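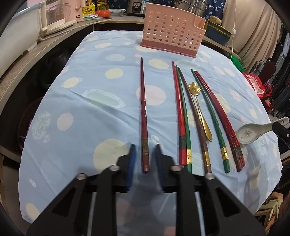 Chopsticks and a small gold spoon on a spotted tablecloth.

Pledcombe gets its film season back in May

The Luvura has put out its list for May: 4 films under the heading "Lost and Found", all billed as newly restored. I would like to be keener. Last year's restored print of Correa had been scrubbed so hard that the night scenes looked like daytime telly, and the notes handed out at the door didn't say who had done the work or what they had worked from.

The claim this time is that 72 minutes of Vivton, long thought lost, have been pieced together from two incomplete copies. Perhaps so. The leaflet calls it "the complete version" on the front and "the fullest surviving version" on the back, and those are different things. It also promises a new score, which usually means a drone and some bells.

Still, the seats are cheap and the old projector has been mended – or so the leaflet says. Doors open at half past six. I'll be near the back, reading the small print.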